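Freestanding Baths: Your Questions

Plodamum Bathrooms, unit 9. Showroom open from 9 in the morning. Ask for Delia or Garba at the counter.

How much room do I need around a freestanding bath?

Allow 100 mm between the rim and the nearest wall, and more on the side you'll be cleaning from. If you can't get a mop behind it, you'll be sorry by March. In a tight room, look at a back-to-wall model.

Will my floor take the weight?

A concrete slab is fine. For timber floors, especially upstairs, have a builder check the joists before you order. Count the bath, the water and the person in it.

Can I get the tub up my stairs?

Measure the narrowest turn, the door openings and the height under any bulkhead. Send the figures to Braulio Rosales in deliveries and he'll tell you whether it's a two-person or four-person lift. Our narrowest tub needs a clear 610 mm when carried on its side.

Does the bath come with a waste?

The Oltow range does, in chrome. The Coelho range doesn't, and the waste is on a separate line of the price list (part 3472). Brushed nickel and matte black are special orders.

Where should the tap go?

Either on the wall or on the floor beside the tub. Floor-mounted taps need the pipework set before tiling, so choose the colour and model early. Check that the spout reaches past the rim.

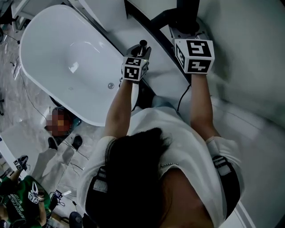 What do I clean a glossy white bath with?

Warm water, a soft cloth and a little dishwashing liquid. Rinse it and wipe it dry. Keep scourers, cream cleansers and anything with bleach away from acrylic, and don't leave hair dye or bath oils sitting on the surface.

Can I return a bath once it's been unwrapped?

You can within the return period, provided it hasn't been plumbed in. Keep the carton and the foam corners. Freight back to us is $324 for metro addresses.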